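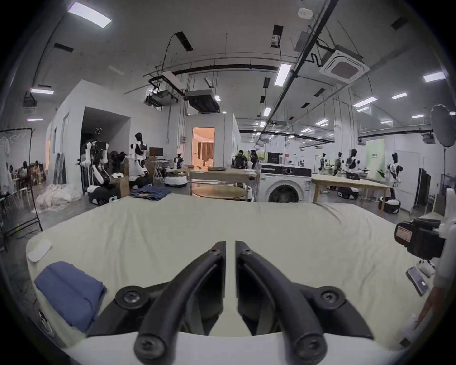

Cream sheet, slightly wrinkled.

Ticket 132: Cavik washer stops with 18 minutes left
Opened by Branwen Craddock, January 19, 2022

Sheets programme stalls, beeps, sulks. Switched it off and on, as is traditional. Same again.

Step 1. Cleaned the filter. Found 2 hairgrips and a button. Stalled anyway, at 18 minutes. 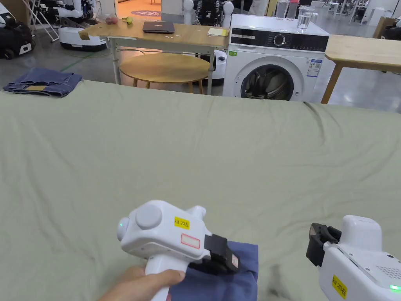
Navy cloth on the sage-green sheet.

Step 2. Zoi Tzavaras asked if the machine was level. It was not. Neither is the floor. Wound the front feet down; it now stalls without walking towards the door.

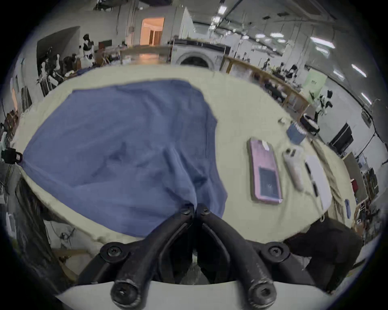

Step 3. Pulled the machine out and unkinked the drain hose. Full cycle finished, no beeping. Leaving open until it manages 3 in a row.

Contact Dernance Laundry Support | © Dernance | Back to top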